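Galeria: a mesa grande do Jurnetier

Sala 2, primeiro andar, Prorkthorpe

Esta página reúne o que há para ver e saber sobre a mesa grande da sala 2. O Jurnetier é um espaço de trabalho partilhado e a sala 2 é a divisão que mais gente usa, quase sempre para tarefas de secretária: rever textos, montar páginas, responder a correio, recortar e colar. As notas foram escritas por mim, Iwona Cieślak, com correções da Cuiping Qiu, que tratou da compra dos móveis e tem os papéis todos. Quem quiser reservar um lugar encontra as condições mais abaixo.

A mesa

É de madeira clara e tem o contorno arredondado. Foi feita pela Herrera, uma carpintaria a duas ruas daqui, e custou 400 euros já com a entrega. No inventário tem o número 1113. A encomenda inicial era para duas mesas retangulares encostadas uma à outra, mas a junção calhava sempre no sítio onde alguém queria pousar o computador. A Cuiping desenhou então a mesa única num papel de embrulho, à escala real, e estendeu-o no chão da sala antes de o levar à carpintaria. Ainda o temos enrolado no armário.

A borda curva tem vantagens e inconvenientes. Cabe mais uma pessoa quando é preciso e ninguém fica à cabeceira. Em contrapartida, um monitor grande encostado à borda nunca fica bem alinhado, e as folhas compridas sobram para fora. Para trabalhos com réguas ou com papel de formato maior, a bancada da sala ao lado serve melhor.

O acabamento é a óleo. Repetimos a aplicação em abril, com a sala fechada durante um dia e meio. Pedimos que se usem bases debaixo das chávenas, embora saibamos que nem sempre acontece. As marcas de água saem com uma segunda demão; as de marcador permanente ficam.

As cadeiras

São brancas e vieram de um refeitório que fechou. Comprámos mais do que as necessárias e guardámos as que sobraram na arrecadação, de onde saem quando há uma sessão com mais participantes. São leves e arrumam-se depressa. Para uma tarde inteira de trabalho, há almofadas no armário baixo, à esquerda de quem entra.

Uma delas tem uma perna um pouco mais curta. Já foi identificada várias vezes com fita adesiva e a fita desaparece sempre na limpeza. Se a cadeira abanar, basta trocar por outra e deixá-la junto à porta.

Os lugares

Não há lugares marcados. Com o tempo, cada pessoa foi escolhendo o seu canto, e a mesa acabou por ter zonas. Do lado mais próximo da porta ficam os que trabalham com rato e teclado. Do outro lado ficam os materiais de uso comum, que qualquer pessoa pode alcançar sem pedir licença. O meio deve estar livre ao fim do dia, mas a regra é aplicada com tolerância, sobretudo nas semanas em que se prepara o boletim.

O rato e o tapete

Os tapetes de rato chegaram depois da mesa. Durante os primeiros meses trabalhou-se diretamente na madeira, e a Cuiping reparou que o óleo se gastava mais depressa nesses pontos. Pediu então a cada pessoa que trouxesse um tapete de casa, se tivesse algum a mais. Vieram de todos os géneros. O que ficou em uso mais tempo é preto, com um desenho de linhas finas vermelhas e azuis em espiral, bastante vistoso para o resto da sala. Houve quem achasse que distraía. Ficou, e agora já ninguém fala nisso.

O rato que costuma andar com ele é cor-de-rosa, num tom pálido a puxar para o lilás. Escolheu-se essa cor por uma razão prática: os anteriores eram pretos e iam parar às mochilas por engano, misturados com os de cada um. Desde que há um rato desta cor, não voltou a faltar nenhum. Pedimos só que volte para cima do tapete no fim.

As latas

Guardamos as latas com rótulos coloridos desde a abertura da sala. Algumas foram trazidas de viagem, outras vieram da mercearia da esquina, e há sempre uma discussão quando alguém quer deitar uma fora. Temos tamanhos diferentes e não existe um sistema para o que vai em cada uma. Numa semana uma lata tem lápis, na seguinte tem clipes. Pôr etiquetas foi tentado e abandonado, porque tapavam os rótulos e a maioria preferia os rótulos.

Uma recomendação: verificar a borda antes de meter a mão. As que são abertas com abre-latas manual passam primeiro pela lima, mas convém olhar.

Papéis e autocolantes

O boletim do Jurnetier é montado à mão antes de ser digitalizado, e por isso há quase sempre papéis pequenos em cima da mesa. Os azuis-claros e os brancos são os mais comuns. Os autocolantes servem para marcar posições na maquete: colam-se, descolam-se, mudam de sítio e acabam por perder a cola. Quando já não pegam, vão para o papelão.

Pedimos a quem limpa que não recolha estes papéis enquanto a maquete não estiver fechada. Houve um número do boletim em que a ordem dos artigos se perdeu assim, e foi preciso reconstituí-la de memória. O artigo sobre a feira de sementes saiu na última página, quando devia ter saído na segunda.

Livros, revistas e cartões

Em cima da mesa circulam também coisas para ler. Não há estante na sala 2, e o que se traz fica deitado sobre a madeira até alguém o levar. Os cartões e pequenos cartazes impressos são, na maioria, provas ou convites que recebemos de outros espaços. Ficam à vista durante algum tempo e depois passam para a caixa do corredor.

Se alguém deixar um livro com intenção de o oferecer, é melhor pôr um bilhete dentro. Já aconteceu guardarmos um volume durante meses à espera do dono.

A luz

A sala tem boa luz de manhã. A partir das quatro da tarde, no inverno, é preciso acender o teto, e os dois candeeiros de mesa da Pruvel ficam no armário para quem os quiser. O fio de um deles é curto e só chega à tomada do lado da parede. A extensão está na gaveta de baixo e deve voltar para lá enrolada.

Limpeza e arrumação

A mesa limpa-se com um pano ligeiramente húmido e seca-se logo. Nada de produtos com álcool nem de esponjas verdes. Para restos de cola, usamos uma espátula de plástico e um pouco de óleo de cozinha, com paciência. Depois passa-se o pano seco.

A arrumação completa faz-se uma vez por mês e demora 30 minutos, se vierem pelo menos duas pessoas. Tira-se tudo de cima, separa-se o que tem dono, limpa-se a madeira e volta-se a pôr o que é comum. O que tem dono e não é reclamado passa para a caixa do corredor. Canetas que não escrevem vão para o lixo no momento, sem segundas oportunidades.

Reservas

Para trabalho individual não é preciso reservar. Para grupos, sim, com dois dias de antecedência, na folha que está na porta ou falando com a Cuiping. A sala abre às nove da manhã e fecha às oito da noite. Quem for o último a sair desliga a extensão, encosta as cadeiras e fecha a janela pequena, que tem um trinco duro e precisa de ser puxada para cima antes de rodar.

Os grupos podem mexer nos materiais comuns e juntar os seus, desde que no fim consigam distinguir uns dos outros. Não se cobra nada pelo papel. Pela impressão a cores cobra-se o valor afixado ao lado da máquina.

O que ainda queremos mudar

Falta um sítio para pendurar casacos, que neste momento vão para as costas das cadeiras e escorregam. Falta também uma calha para os cabos, que hoje passam pelo chão presos com fita. A Herrera fez-nos um orçamento para as duas coisas e estamos a decidir qual vem primeiro. A minha preferência vai para a calha.

Quanto à mesa, fica onde está. Pensámos em rodá-la para aproveitar melhor a janela, mas assim a porta deixaria de abrir por completo, e é por ali que entram as caixas do boletim.

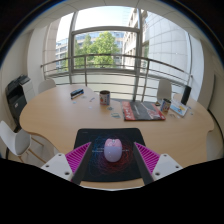

As caixas são entregues de manhã e ficam encostadas à parede do fundo até serem distribuídas. Quem puder levar um maço para o seu bairro escreve o nome na folha da porta, por baixo das reservas.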